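Vernon Simard
February 28, 2021

Right. The Drollby athletics track. I've now read the whole "vision document" for the resurfacing, all 40 pages of it, and I have some questions. Thread, sorry.

First, the claim that the old surface is "beyond economic use". Says who? There's no core sample in the document, no depth readings, no drainage report. There is a photo of a child in a cape.

I've run on that track for years, slowly, and I'll be the first to say it's tired. The red has gone dusty and blotchy and the paint has faded. Tired and finished are two different invoices though. 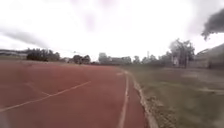
The kerb, if you ask me, is the real problem and it gets one sentence on page 31. Chipped edges on the inside of the bend, right where everyone wants to put their feet. You could send two people with a bag of repair mortar and have that sorted by May. Instead it's "to be considered in Phase 2".

What is Phase 2? I've looked. It has a heading and a coloured box. The box is empty.

Now the product. They want Tralora, which the brochure calls a "responsive sports surface". Responsive to what? I asked Gosselin, who are supplying it, and was sent the same brochure again with a covering note thanking me for my enthusiasm.

The brochure says it "gives energy back to the athlete". I've been putting energy into the ground at Drollby since my knees were good and I'm not expecting a refund.

Also says "virtually maintenance free". They said that in Wullow. Go and have a look at Wullow. Moss all along the back straight and a seam lifting by the long jump, and theirs is newer than my car.

Somebody replied that Wullow was a different product. Fair enough, it was. Same supplier, same promise, different name on the tin. I'd like to know what changed besides the name.

On the lines. The document says the markings are "confusing to new users". There's a shorter line that comes down and meets the long diagonal one at an angle, and yes, I've seen grown adults stop and look at it. I don't know exactly what it's for either. A repaint would help. A sign would help. Neither needs a new track underneath.

Someone else has asked whether I'm against spending money on sport. No. I'm against spending it twice.

The grass, since it's come up. The middle is rough, dry in patches and bare soil in places next to the kerb. The plan has it as a "multi-use green heart". It's a field. Seed it, cut it evenly, stop there. If you call it a green heart people will want to put a café on it.

Page 22 does put a café on it. I hadn't got that far when I wrote the last post. 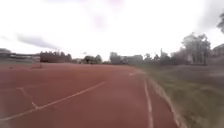
Usage figures next. We're told 562 people "engaged with the facility" last year. Engaged how? Does walking the dog round the outside count? Does filling in the survey about the facility count as engaging with the facility? I suspect it does, and I suspect I'm in there more than once.

I rang to ask. A very pleasant person told me the method was "blended".

And it was last year! Of all years to measure anything. Half the regulars were at home doing star jumps in the kitchen and the other half had taken up running for the first time and given it up by autumn. I wouldn't plan a bird table off those numbers.

The grandstand. Low thing, flat roof. One paragraph, which says it will be "celebrated". I'd sooner it was inspected. Flat roofs don't want celebrating, they want somebody up a ladder with a torch.

The trees along the far side get a mention as a "natural windbreak". Whoever wrote that has never come round that bend in February. I've been overtaken by my own hat.

To be fair to them (I do try), the bit on lighting is sensible and costed properly, and the person who wrote it has plainly been there after dark. Give that person the rest of the document.

So, 4 things I'd want in writing before anyone signs with Gosselin:

A proper test of what's under the red.
A price for patching and repainting, next to the price for the lot.
The Tralora guarantee in full, with the exclusions, in a type size I can read.
Who pays when the seams go.

If those come back and the numbers still say replace it, fine, I'll cheer. I'll even come to the opening and eat whatever they've got on the green heart.

Several of you have asked where to send comments. The form is on the Drollby page, near the bottom, under the cape photo. It limits you to a short answer and it lost mine the first time, so write it somewhere else and paste it in.

And no, I won't be standing for anything. Please stop asking.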